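電気はどこから来て、どこへ行くの? 町でエネルギーを大切にするはなし

文:Kiều(キエウ)

みなさんは、朝おきてから学校へ行くまでに、何回スイッチをおしますか。部屋の明かり、トイレの明かり、テレビ、トースター。スイッチをおすと、すぐに電気がつきます。とても便利ですね。でも、その電気がどこから来るのか、考えたことはありますか。

電気を作るところ

電気は、発電所という大きなしせつで作られます。作り方はいろいろあります。石炭やガスをもやして、お湯をわかし、じょうきの力で大きな羽根車を回す方法があります。川の水が高いところから落ちる力を使う方法もあります。風で回す方法もあります。どれも「何かを回す」ことで電気を作っています。

太陽光パネルは少しちがいます。パネルは何も回しません。太陽の光が当たると、パネルの中で電気が生まれます。ですから、夜は電気を作ることができません。くもりの日は、作る量が少なくなります。

石炭やガスをもやすと、二酸化炭素という気体が出ます。この気体がふえすぎると、地球の温度が上がります。また、石炭やガスは地面の下にあるもので、使えばへっていきます。

ゾークステッドという町の取り組み

ゾークステッド(Zorkstead)は、3,282人が住んでいる小さな町です。冬がとても長くて、家をあたためるためにたくさんのエネルギーを使います。そこで町の人たちは「グレオ(Gureo)」という活動を始めました。

グレオでは、まず家のすきまをさがします。窓やドアのまわりにすきまがあると、あたたかい空気が外へにげてしまいます。細く切ったティッシュペーパーを窓の近くに持って、ゆらゆら動いたら、そこに風が通っているしるしです。すきまには専用のテープをはります。去年の11月から3月までに、200けんの家がこの作業をしました。

次に、町の図書館の屋根に、太陽光パネルを30まいのせました。昼の間に作った電気は、図書館の明かりとパソコンに使われています。入口には小さな画面があり、今どのくらい電気ができているかを見ることができます。雲が通ると数字が急に小さくなるので、子どもたちに人気があります。 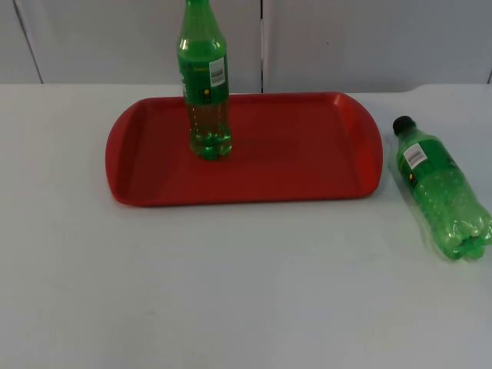
読む時間:やく4分(休まずに読んだ場合)

家でできること

大きなパネルがなくても、家でできることはあります。

・だれもいない部屋の明かりを消す。
・れいぞうこのドアは、出すものを決めてから開ける。
・寒いときは、だんぼうを強くする前に、セーターを1まい着てみる。
・おふろは、家族が続けて入る。お湯がさめないうちに入れば、もう一度あたためるエネルギーが少なくてすみます。

コンセントやブレーカーをさわるときは、必ずおとなの人といっしょにしてください。ぬれた手でプラグをさわってはいけません。

調べてみよう

家の電気メーターを、夕方の6時と8時に見て、数字をノートに書きましょう。2つの数字の差が、その間に家で使った電気の量です。次の日も同じ時間に調べて、くらべてください。料理をした日と、しなかった日では、数字がちがうかもしれません。メーターが高いところにあるときは、自分でのぼらないで、おとなの人に読んでもらいましょう。

ことばのせつめい

発電所(はつでんしょ):電気を作るしせつ。
二酸化炭素(にさんかたんそ):ものをもやすときなどに出る、色もにおいもない気体。
断熱(だんねつ):熱が出たり入ったりしないようにすること。

次の回は、クロスタリコ(Clostarico)の海べにある風車のはなしです。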